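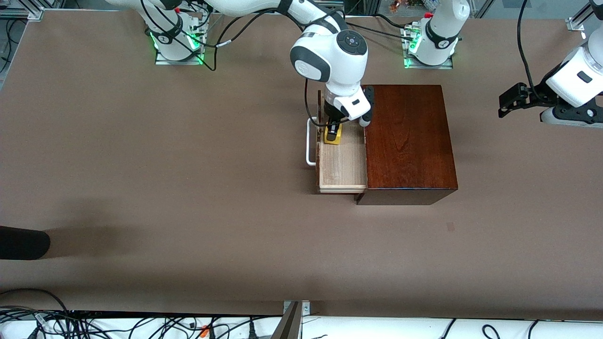 Home | Forums | Kits and Services | Log in

Skovel two-arm kit: trial terms

vnieto
Our department is evaluating the Skovel kit for drawer and small-parts handling. Dedard offers a trial of 36 days with 60 hours of remote support. Comments from current users are requested.

s_pastor
We have operated one since February. Retrieval from shallow drawers meets our requirements. Support replies arrive within one business day.

sturkham_lab
I must disagree. Three of our tickets remain open, and the 700-page manual does not cover gripper changes.

s_pastor
Gripper changes are in the supplement – request it from Dedard in writing.

vnieto
Noted. Does the trial include training?

Filed under: Robotics > Kits > Reviews

This site uses cookies. Accept | Manage settings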